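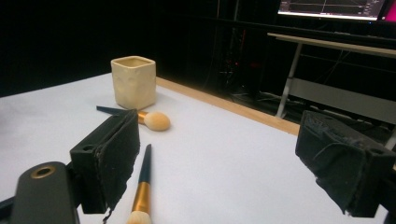

3. Storage and Drying of Personal Brushes in Shared Housing

9 min read

Figure 1. A makeup brush lying in front of a small cream-colored ceramic cup on a white tabletop.

3.1 Setting and households

The work reported in this section was carried out in shared housing in two districts, Haltcombe and Tollgate. Both districts have a large stock of older apartments in which several unrelated adults use one bathroom. Residents were invited to take part through notices in building lobbies, and 70 agreed to keep a written record of how they washed, dried, and stored the brushes they used on the face. Brushes used only for nail or hair products were left out, as were disposable applicators.

Records ran for 30 days. Residents wrote down the date of each wash, the product used, the place where the brush was left to dry, and the place where it was kept between uses. The form was one page long and had been tested earlier in Skollness, where residents asked for more space under "place of drying." That change was made before the main study began. No other part of the form was altered.

3.2 Upright and flat storage

The two most common ways of keeping a brush were upright in a cup or jar and flat on an open surface (the items in Figure 1 are of the kind residents named most often). Closed storage in a bag or drawer was less common in Haltcombe than in Tollgate. We believe this reflects the smaller bathrooms in Tollgate, which lead residents to carry their things back and forth from the bedroom.

Many residents moved between the two methods without noting any change in habit. A brush would be recorded as kept in a cup at the start of the week and on a dresser a few days later. For this reason we coded storage by day and did not assign each resident to a single group. Days on which a resident was away from home were dropped.

Handle length had some bearing on the choice. Residents with short-handled brushes wrote that these sank too far into a deep cup or tipped a shallow one, and they tended to lay them flat. Longer brushes were more often kept upright with the bristles at the top. A few residents stored them with the bristles down, usually in a container shared with other items.

3.3 Drying time

Residents who washed their brushes were asked to touch the bristles at set points and record whether they felt damp. Small brushes laid flat with the head over the edge of a shelf were most often recorded as dry by the next morning. Dense brushes took longer, and those set upright straight after washing were sometimes still damp at the base when next used. Touch is a rough measure – the Hollenstein protocol calls for weighing – but scales were not practical in private homes.

Room conditions were recorded only in general terms. Residents marked whether a window had been open and whether the shower had been used in the past hour. About 90 percent of the forms had both items filled in. Forms with either item missing were kept for the storage analysis but not for the analysis of drying.

3.4 Limits of the record

Self-kept records favor the habits that people think they ought to have. Washing may well be overstated here, and storage is likely to be the more reliable of the two. The study also took place in January, when windows are mostly shut and indoor heating is on, and drying in summer may follow a different pattern. Section 4 compares these records with the shelf surveys made in the same buildings.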